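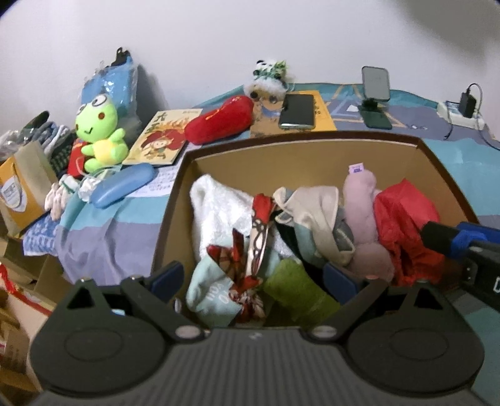 Hand gripper with its fingers open over the box of soft stuff. Frog on the left.

HOW DO YOU TEACH A ROBOT TO PICK UP A SOCK?
A kids' explainer from the Solby Robot Club

OK so we have a contest coming up and not much time, and kids keep asking what we do at club, so this is the fast version. Read it before you come on Tue 24 September and you'll know what everybody is talking about.

The question

Picking up a sock. Easy, right? You do it without looking. You could do it half asleep, lots of you do.

For a robot it's hard. Really hard. A block is always the same shape. You grab it, it stays a block. Cloth doesn't do that. Grab a scarf in the middle and both ends flop. Grab the corner of a towel and the rest bunches up behind it. Drop it and it lands in a brand new shape, and the robot has never seen that shape before.

Plush toys are a bit easier but they squish. Squeeze a little and it slips out. Squeeze a lot and you get a weird flat bear.

So that's our project. Soft things, in a box, all mixed up. Get them out one at a time.

The gripper

A gripper is a robot's hand. Ours has two fingers. Not five! You have five and a palm and skin that can feel things, which is kind of cheating.

Try it now. Put your hand behind your back. Other hand, thumb and pointer finger only. Pick up a T-shirt off the floor. Now fold it. Told you.

At the ends of the fingers are pads, that's the part that touches the thing. Between the fingers and the body there are bars called linkages. They turn on pins, so the fingers can swing apart and come together. Same idea as kitchen tongs or scissors. If you have a pair of tongs at home go look for the pin.

Who holds it?

You do. This is the part people don't expect. We don't start with a robot arm doing everything by itself. A kid holds the gripper by hand and does the job. Reach in, close, lift, move over, let go. And a camera rides along on the gripper and sees what the gripper sees.

Afterward the computer gets the video. It looks at lots and lots of grabs, good ones, bad ones, and it tries to find the pattern. When the red cloth looks like THAT, the hand went THERE. When there's a fold sticking up, the hand went for the fold.

The big word for this is learning from demonstration. You demonstrate, it learns. Like when someone shows you how to tie a shoe and doesn't explain anything, they just do it slowly and you copy.

Our computer program is called Foltard (the name came out of a hat, we're stuck with it). The arm that uses what Foltard learned is called Shim. Shim stays at the club, you'll meet Shim.

Why the mess

Parents ask this a lot. Shouldn't a robot table be neat?

Nope. If we only ever used one white towel on a plain table, Foltard would get good at one white towel on a plain table. Then you take it to somebody's real house and there's a book and a phone and a stuffed panda and a patterned cloth, and it has no idea which part is the job. So we leave regular stuff out around the box. The frog is not the job. The box is the job. The computer has to work out the diffrence.

Same with what goes in. Fluffy, thin, light, dark, big loopy scarf, little toys. A pile with things on top of other things is the best practice, as long as you go slow.

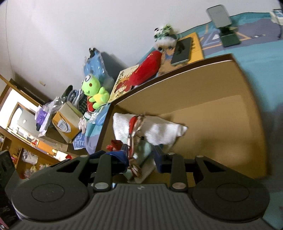

Milagros Villanueva commented on our August page that her daughter tried the two-finger game at home and got so mad at a pillowcase she had to go outside, and could we please explain how a robot is supposed to know where to grab when a grown-up can barely do it.

Great question, so, tricks for grabbing cloth:

Look for a peak. Cloth that's sticking up into a little mountain is easy to pinch. Flat cloth is the worst, your fingers just slide over it.

Go from the top down. If the scarf is lying on the towel, scarf first. Pull the towel first and everything comes along and then you have a knot.

Open wide, then close. Kids close too soon all the time. Get the pads down on both sides of the thing and THEN squeeze.

Lift straight up before you go sideways. Sideways first and it drags on the box.

Shim has none of these rules typed in, by the way. We didn't write "look for a peak" anywhere in the code. But if you always look for a peak when you hold the gripper, Shim ends up doing it too. Cool and also a little scary, it copies your bad habits just as well. One kid always shook the cloth twice after lifting. Guess what Shim does now.

The Hatex rules

Hatex is the contest. Every team gets a box of soft things, and the arm has to move them out with no kid touching anything. Each team gets 2 tries and each try is 10 minutes. The better try counts. You lose points if the arm pushes the box off its spot or grabs the box itself (Shim loves grabbing the box, we are working on it).

No remote controls. No yelling at the arm either, it's not in the rules, it just doesn't help.

Jobs at club

Holder: holds the gripper and does the grabs. Slow hands please. We switch a lot, arms get tired.

Mixer: messes up the box between runs. Everybody wants this job.

Checker: watches the video after and marks each grab yes or no. Did it come up? Did it fall? You need good eyes and a snack.

Writer: puts it in the notebook. Date, what was in the box, anything strange.

Words to know

Gripper: the robot's hand.
Linkage: bars joined with pins so one part moves another.
Demonstration: showing how by doing.
Data: everything we write down or record. Videos are data. The notebook is data too.
Deformable: changes shape when you touch it. Cloth, plush, pizza dough.

Try it at home

Get a box, any box. Put in some clean laundry and a stuffed animal. Kitchen tongs. Now empty the box with only the tongs, one thing at a time. Somebody else watches and writes down each miss and what you were trying to grab. Then swap.

Bring your miss list on Tuesday! We want to see if your misses look like Shim's misses. Old socks and stuffed animals you don't need are good too, washed please, we'll put them in teh box. Names on anything you want back.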